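2025-07-06
Workshop notebook, Prusmont
Entry by N. Vukčević

Bench glue trials, continued. Subject is still the open time of the hide glue against the liquid fish glue, on beech and on maple.

Stock: beech offcuts from the Danzer order, planed both faces, left in the store overnight with the maple. Meter gave the same reading on both species this morning, so no correction made between them. End grain sealed with thinned shellac. Joint faces taken off the plane and not sanded.

Hide glue soaked overnight in cold water, brought up slowly in the pot. Grade is 185 gram strength. The 276 gram is kept back for the second series. Banafsheh thinks the higher grade will be useless to us on long joints whatever the figures say, as it gels before the cramps are on. She is probably right, but we have no numbers of our own and the old card on the wall gives no room temperature, so it goes in the series anyway.

Procedure as before. Brush one face only, start the clock, close the joint at the set interval, cramp, leave until the next morning. Break over the edge of the anvil with the joint line just proud. Record wood failure by eye in quarters of the face: none, one, two, three, all.

Results, 185 gram, beech. Closed at once: all. Closed at one minute: all. Closed at two minutes: three quarters on one piece, two on the other. Closed at three minutes: none on either, and the glue film came away clean with the brush marks still in it. It had plainly skinned before closing.

Same glue, maple. Closed at once: all. One minute: three quarters. Two minutes: one quarter. Three minutes not done, ran out of prepared maple. Kastriot to plane more, and to take it from the same board if there is any left.

Fish glue, beech. All at every interval up to three minutes. No surprise there. The longer intervals need doing before we can say where it falls off. It was still tacky to the finger at the last one.

Warming the parts first: one pair only, beech, on the hotplate lid under a cloth, then closed at three minutes. Three quarters wood failure against none for the cold pair. One pair proves little, but it agrees with what Angharad has always done with the chair backs. Repeat with at least four pairs and take the surface temperature properly this time. The probe thermometer was at Goltport.

On tables. The glue-up wants a long flat surface at one height. The present bench has a dip by the vice and the longer laminations take it up. Two tables end to end would do if the join is level. A strip of baking paper over the seam should keep squeeze-out from running down into it. 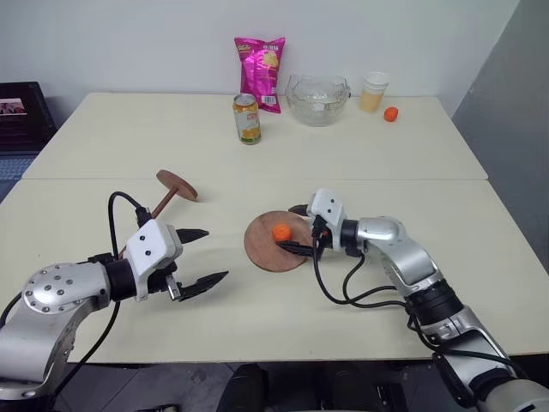

White-topped tables end to end, seam across the middle.

If we go this way, check the join with the long straightedge before each session, and again with the cramps loaded. Packing under the feet is acceptable. Packing under the work is not, as it moved last November and we lost the pair.

Cramps. The two older sash cramps from the Lonatlow sale do not pull square. With the bar level the sliding head leans, and the top of the joint closes before the bottom. Marked both with red tape. Not to be used for test pieces. Fine for holding down a board.

Pot. Water jacket lost more than expected and needed topping up mid-session, which dropped the glue temperature at the worst moment. Top up from the kettle in future. The lid should stay on between brushings. It had been left off when I came back after lunch, and there was a skin on the pot that had to be lifted out with a stick. Discarded the rest of that batch and made no joints from it.

Nattawut asked whether a little salt or urea in the hide glue would be simpler than warming the parts. It would lengthen the open time. It would also give us another variable, and the joints may creep in a damp room. Put it after the second series.

To do:
Maple, 185 gram, three minutes.
276 gram, both species, all intervals.
Fish glue, longer intervals, beech first.
Warmed parts, four pairs, temperatures logged.
Get the probe thermometer back from Goltport.
Order brushes. The current one sheds and there were bristles in two of the broken faces.

Broken pieces are bundled by interval and labelled in pencil, on the shelf over the bandsaw. Please leave them there until Angharad has looked at the maple.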